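4. What happened to the rolls

I promised at the end of the last section that I'd get round to rolling, and this is it. Folding had the whole of Section 3 to itself, partly because more people in my diary study fold than roll, and partly (I admit) because folding is easier to write about. A fold has a name. You can say "in half, then in half again" and a reader in another country can do the same thing with their own tea towel. Try doing that with a roll and you end up waving your hands about, which doesn't come across well in a paper.

So let me say how I went about it. The diaries gave me more than 300 entries to do with kitchen and bathroom cloths, and I read through all of them twice, once for what people did and once for how they talked about it. The second reading was the fun one. Folders write about edges and corners and piles. Rollers write about ends! They worry about the ends coming undone, they tuck them, they turn them to the back of the drawer so they don't have to look at them. One diary from October has a whole page on which way the loose edge ought to face, with a small drawing in biro, and the writer changes her mind halfway down and crosses the drawing out.

I'd gone in thinking that rolling was a space-saving habit and that people would tell me so. Some did. The word that kept turning up, though, was "grab". People roll the cloths they want to grab, and they fold the ones that sit at the back waiting for visitors. In the households that did both, the split nearly always ran along that line, and it ran along it even where the rolled cloths took up more of the drawer than the folded ones would have. I measured this in my own kitchen one evening and my drawer is definitely one of the guilty ones.

4.1 Tight rolls and lazy rolls

I sorted the rolls into two sorts, tight and lazy. I did think about having a third sort in the middle, and for a while the draft had one, but I kept putting everything into it and so it went. A tight roll has been smoothed flat first and is the same thickness from one end to the other. A lazy roll has been started at whichever edge was nearest and finished when the person got to the other side. It has a fat end and a thin end, and often a bit sticking out.

Nearly everyone's first diary entries describe tight rolls. I don't quite believe them. By the second week the word "quick" starts creeping in, and the entries get shorter, and a couple of people simply write "rolled" and leave it at that. I read this as people settling back into what they do when they've stopped thinking about me reading it. The lazy roll is the ordinary one, I think, and the tight roll is what we do for company or for a shelf that can be seen from the doorway.

The kind of cloth matters too, and this is where I wish I'd asked better questions at the start. My diary sheet had one box for "cloth" and that was that. People filled it in with whatever mattered to them, so I have "the blue one", "Mum's", "Jotgate" (a supermarket set, I found out later, that several households owned) and "the bobbly one". From what I can piece together, a cloth with some texture to it, waffle or terry, holds a roll by catching on itself, and a smooth flat one wants to slide open again. Waffle is my own favourite to handle, because it gives under the fingers and you can feel when the layers have gone crooked.

4.2 The table sessions

Diaries are good for what people say and poor for the small stuff in between, so the second part of the work was done at a table. I used a plain light wood one with nothing fancy about it, and cloths of the sort that kept coming up in the diaries. I'd hoped to match the exact ones people owned, but the Orkitz range had been changed by the time I went looking, and the Baldursdóttir towels that two of the diary keepers swore by were well outside my budget.

What I wanted to see was the shape of a roll close up and on its own, away from the drawer that normally squashes it into line. In a drawer every roll looks fairly tidy, as it's got neighbours holding it up. Out on a table you see the ends. Figure 2 has a lazy roll of the kind I mean, in a teal waffle-weave cloth, with a narrow pinched end on the left and a thicker, rounder one on the right. There's a little pointed flap at the thin end, and that flap is the very thing the diary writers go on about. 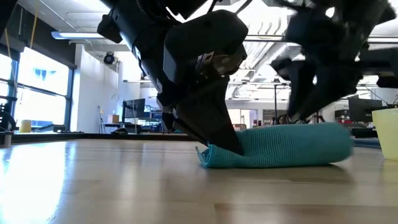
Figure 2. A rolled teal cloth on the table, with the left end narrower than the right.

I've come to think that the thin end is where a roll gets picked up and also where it goes wrong, and the diaries back me up on at least the second half of that. Of the complaints I collected, the biggest group by far was about an end working loose, and the usual cure was to tuck it under and put something next to it. People were quite inventive about the something. A rolling pin did for one household, and another kept a jar of clothes pegs in the drawer for no other purpose.

The fat end hardly gets a mention. I went back through looking for it specially and found 3 remarks, all of them about drawers that wouldn't shut. It seems we forgive a roll for being bulky so long as it stays rolled.

4.3 A few things I'd do differently

I'd ask about hands, for a start. Several people mentioned in passing that they'd begun rolling when folding became uncomfortable, and I had no follow-up question ready and let it go by. That's a proper loss, and I'm hoping to pick it up in the Dadard households, where the diary keepers are older and have been at this a good deal longer than I have.

I'd also split the cloth box into two, one for what it's made of and one for what it's used for. A dishcloth and a hand towel can be the same size and the same stuff and still be put away quite differently in the same house, and at the moment I can only tell them apart when the writer happened to say so.

And I'd leave the diaries running longer. Two weeks gets you past the best behaviour, but only just, and the entries I found most useful came from the people who forgot to stop and carried on into a third. Section 5 leans on those quite heavily, as it deals with what gets moved about once the drawer is full.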